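Product Review: Horkora Unattended Payment Terminal for Self-Service Retail

Reviewed for operators of vending, laundry and micro-market locations

The Horkora terminal is a cashless payment reader intended for machines that operate without staff. It accepts contactless cards, chip cards and mobile wallets, and reports sales to a hosted management portal. Festine, the manufacturer, offers it as a replacement for older swipe-only readers, many of which are reaching the end of their service contracts. Our office tested the terminal over a period of 8 weeks on machines operated by Skarnance, a regional vending company that serves offices, workshops and two college buildings.

Installation

The terminal ships with a mounting bracket, a wiring harness, an antenna and a printed setup card. On machines with a standard bill validator opening, the bracket fitted without modification. One older snack machine required a spacer plate, which must be ordered separately and does not appear in the main price list. Operators with mixed fleets should request the accessory list before placing an order.

Activation is completed through a short menu on the reader itself. The technician enters the machine number, selects a price schedule and waits for the terminal to register with the network. Registration was prompt at most locations. In a basement laundry room the supplied antenna could not hold a signal, and the extended antenna had to be fitted before the unit would complete the process.
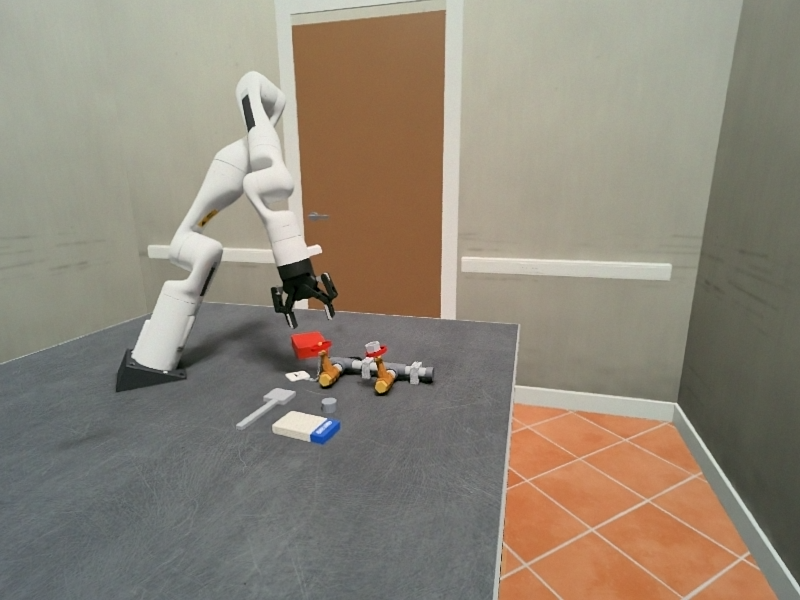
Labeling deserves more attention than Festine has given it. The terminal carries its serial number on the rear plate, where it cannot be read once the unit is mounted, and the field technician must either write the number down beforehand or remove two screws to find it. Makers of other equipment place their markings on an outside surface. A duplicate serial sticker for the inside of the machine door would solve the problem at little cost. We have made this suggestion to the manufacturer.

Transaction Performance

Contactless payments were approved in around 3 seconds under normal network conditions. Chip transactions took longer, and several users removed the card too early. The screen prompt during this step is small and displayed in gray text, and it should be made larger.

The test machines recorded 3142 transactions in total. Declined cards were reported correctly, and the portal distinguished between a refusal by the card issuer and a loss of connection. This distinction is valuable to the operator, who can then decide whether a service visit is needed. Two-tier pricing worked as described, with the card price shown on the screen before the customer made a selection.

When the network is unavailable, the terminal can be set to store a limited number of sales and submit them later. The operator bears the risk for any stored sale that is subsequently declined. The feature is turned off by default, and we consider that the correct setting for most locations.

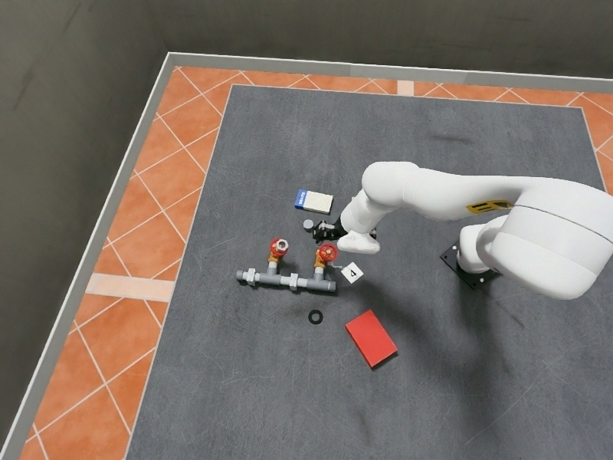
Settlement and Reporting

Deposits are made weekly, on Thursday, with processing fees deducted before payment. Daily settlement is available on the higher service plan. Each deposit is accompanied by a statement that lists sales by machine, and the figures agreed with the internal counters on every machine in the test.

The portal is less satisfactory. Reports can be exported to a spreadsheet, but column order changes between the daily and monthly versions – an inconvenience for any office that imports the data into route accounting software. Refunds require 3 separate screens. The alternative portal offered by Trịnh, which we reviewed in July, handles the same task on one page.

User permissions are adequate. A route driver can be given access to machine status alone, while office staff may view sales and issue refunds.

Support

Telephone support is offered during business hours, with an online form at other times. Our calls were answered by staff who understood the equipment. Replies to the online form were slower and in one case did not address the question asked.

Assessment

The Horkora is a sound terminal with dependable approvals and accurate settlement. Its weaknesses lie in the rear-mounted serial number, the separate charge for the spacer plate and a portal that needs further work. Operators with modern machines and good cellular coverage may purchase it with confidence. Those with older equipment should arrange a trial on their most difficult location before committing to a full contract.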